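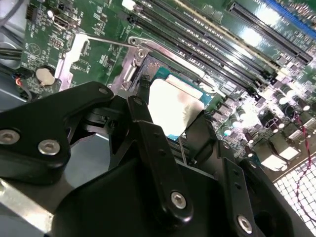 Workshop notebook, Jellerwood bench room
Entry 106, December
Job: Turatholm desktop, asset 2414

Work on unit 2414 resumed at 9:40. The computer was received from the Turatholm office with a report of unexpected shutdowns under load. Side panel and processor cooler had been removed at the previous session, and the motherboard remains mounted in the case.

Condition of the board. The board is green, in a gray metal case, with four black memory slots. The coin cell is in its holder and is to be measured before reassembly. No part numbers have been copied into this entry; they are to be entered on the job sheet once the surface has been cleaned.

Condition of the processor. The package is in its socket. A white layer covers most of the top, slightly mottled, with faint gray smudges toward one side. It has not been established whether this is paste or a pad. The Suvex service sheet for this model permits either, and the method of removal differs. Test one corner with a plastic scraper first. If it lifts as a sheet, treat it as a pad and record the thickness.

Retention hardware. The bracket and lever rod are both silver metal. The rod lies close to the board and passes near the white plastic bracket beside the socket. Colleagues are asked to keep cloths clear of the rod when wiping — a snagged cloth was the cause of the bent pins in entry 100.

Procedure for the next session:
Strap on, case grounded.
Clean the processor top while it is still seated.
Release the lever, lift the package straight up, inspect the socket under the magnifier.
Refit, apply new paste, fit cooler.
Load test, 3 hours, log temperatures.

Materials. Lint-free wipes are low. The Lie compound in the upper drawer is past its date and should not be used on customer equipment. A new tube has been requested from stores.

Open points. Turatholm has not confirmed whether the cooler was ever replaced on site. Memory modules to be tested separately, results to go under this entry.

Stopped at 11:15. Job sheet left open.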